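Pre-session check, hand grippers, bedroom setup (fruit + veg sorting)
Filled in by: Riet De Smet
Checked over by: Wouter Kuipers
Start 8:40, September batch

**Grippers**

- [x] Finger pads seated, no lifting at corners. Right one fine. Left had a bit of juice on it, wiped, ok
- [x] Jaws open and close all the way, no grinding
- [x] Screw caps by the hinges hand tight. One on the right was loose again, Marloes has the small driver, please put it BACK in the Tastmont case
- [x] Housing cracks: none found
- [ ] Spare pads in the box. Only 2 left. Need to order

**Surface**

- [x] Plastic sheet flat under the work area. Pink one is ok, it does slide on the duvet if you lean on it so don't lean
- [x] Metal tray not rocking. Push on both ends before you start
- [x] Dishes away from the edge of the bed
- [ ] Cables off the bed. There's still a small dark one on the duvet. Not in reach of the jaws but move it anyway before next block

**Produce**

- [x] No mold, no leaking
- [x] Apples: mixed condition is fine and wanted, Xiaoqing asked for bruised ones as well as shiny. If the skin splits it goes out
- [x] Bok choy and carrot on their dishes, leave them there for the apple runs
- [x] Nobody eats the props. Yes, again

Grip check done with both hands loaded, one apple each, hold for 3 seconds then put down. Do it slow. If an apple slips, stop and wipe both pads, dont just squeeze harder.
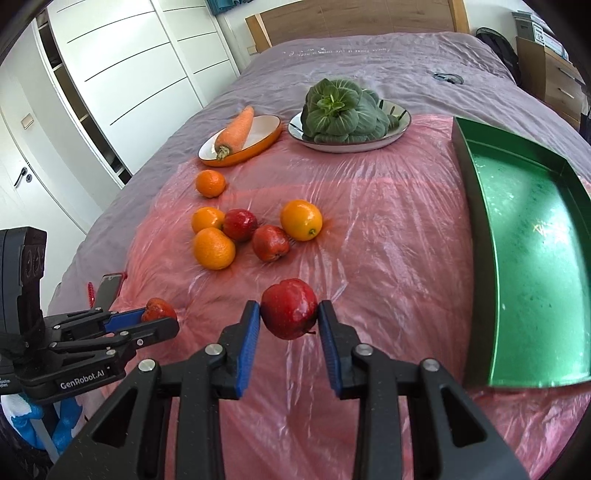
*Grip check, an apple in each gripper. Oranges and the other apples in the middle of the sheet.*

**Recording**

- [x] Lenses wiped, dry cloth only
- [x] Clocks match on left and right. Were off at first, restarted both, good now
- [x] Storage. Was over 86 percent full, so Waldemar moved the old episodes to the Ploltley drive
- [x] Task line read out before each take, same wording every time
- [ ] Bad takes marked as bad. Last batch had 8 with no mark at all, had to go thru them by hand. Mark it right away, not at lunch

**Person doing the takes**

- [x] Sleeves up, no rings, no bracelets
- [x] Fingers clear of the linkage. Pinches hard, ask Marloes
- [x] Walkway round the bed clear
- [ ] Break every half hour. Wouter skipped his. Wrists get sore and the motions go jerky, we end up tossing those episodes

**Open items**

Pads to order, try Stomano first. Cable to move. Left gripper squeeks a little near full open, can't see why, ok to use today but look at it before the heavier veg. Riet to recheck after lunch.

OK to start: yes, RDS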